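Look after the pads first

Most of the upkeep advice I read about grippers starts with the motor. I think it should start with the finger pads. They are cheap and they wear out first, and a worn pad looks like a dozen other faults before anyone thinks to check it.

Ghislain Lapointe keeps the log for our hand-held pair at Porkidwood. In April he wrote up 693 picks and six bad drops. We had blamed the software. He changed both pads on the left tool and the drops stopped.

My own habit is to open the jaws wide before a session and look straight down at the ridges. Then I look at the pivot pins. A bucket and a few soft things on a table are enough of a test — you don't need a proper bench.
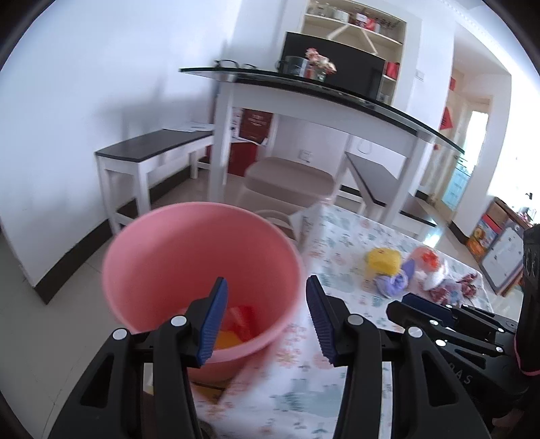 What I would change

Pads should be swapped on a count. We now do it every 140 picks, worn or not, and the old ones go in the bin. Waiting until the ridges look flat is too late in my view, and two people will never agree on what flat looks like.

I would also leave the pivots alone unless they bind. A lot of looseness is put there by people tightening things.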